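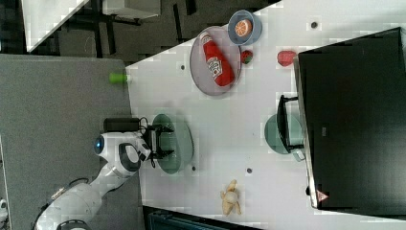

November, late, tea going cold next to me

So I finally gave in and went through the play food. All of it. I've been putting this off for weeks because I knew what would happen, which is that I'd sit down meaning to spend half an hour and look up when it was dark out, and yes, that is how it went.

It started with the teal plates. I love those plates. They're the see-through kind, sort of sea-glass green, and when the light hits the rim they look much fancier than anything I eat my own dinner off. I got them for the pretend kitchen corner back when we were calling it the Villanueva Café (long story, it was the name of the street where I bought the first box of stuff, and the kids liked saying it). They've been dropped more times than I want to think about and they still look good. I can't say the same for my real ones - I'm down to odd bowls and one chipped platter.

Then there's the big pale plate, which I can never decide on. Some days I think it's gray and some days I think it's pink, and I'd call it mauve if I were trying to sell it to someone. It's the one everything ends up on. You put it down and the ketchup is lying across it before you've turned your back. I don't know why the ketchup never gets to stand up. Red bottle, white cap, flat on its side, every single time, like it's the main course.

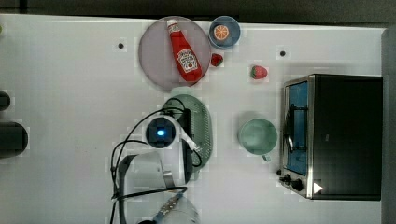
Photo: Weda / play table, from above

I do like seeing the table from up high. You get the shapes of everything, and the white top makes the colors jump out. The orange in the little blue bowl is my favorite bit. It's only a cut piece of toy orange with the pale lines fanning out from the middle, but put it in blue and it looks like something from a magazine. I tried doing the same with a real orange at lunch and mostly got juice on my sleeve.

The strawberries I have opinions about. They aren't the same size, and it bothers me more than it should! One is a tiny thing and the other is a proper fat strawberry, and they came out of different sets. The small one is from Clellness, a set I picked up at the school fair, and the bigger one came in the Trokeletti box with the bread rolls. I've thought about keeping only one kind so it all matches. But then somebody small comes along and decides the big one is the mother, and that's the end of that idea.

Oh, and the green oval dish! I'd forgotten we had it. It's a soft sage color with a sort of grid pattern on the rim, and it was at the very bottom of the bin under a pile of lids. It doesn't go with the teal at all. Different green, different shape, different everything. I put it in the middle of the table anyway and now I like it best of the lot, so there goes my plan to donate whatever didn't match.

The Trokeletti box cost me 37 dollars, by the way, which I wrote down at the time because I felt guilty. Looking at what's still in use from it, I've stopped feeling guilty. The bread rolls have gone a bit gray but they squeak when you squash them and that counts for a lot around here.

What I did get done:

Lids are in a bag.
Plates go on the low shelf, teal ones on top.
Bowls inside each other, blue one last so I can find it.
Fruit in the shoebox. Vegetables in the other shoebox, except the corn, which doesn't fit.

Still to do: the cutlery. I looked into that drawer, saw the knot of forks and closed it again. Also I want a label for each box, with a drawing on it, since half of the people putting things away can't read yet. I'm no good at drawing but I can probably manage a carrot.

I was going to wash everything tonight too, but the sink is full of real dishes (of course it is) and it's past 9 already. They can soak tomorrow in the big tub with a bit of soap - the plates first, then the fruit.

Must remember to buy a sponge.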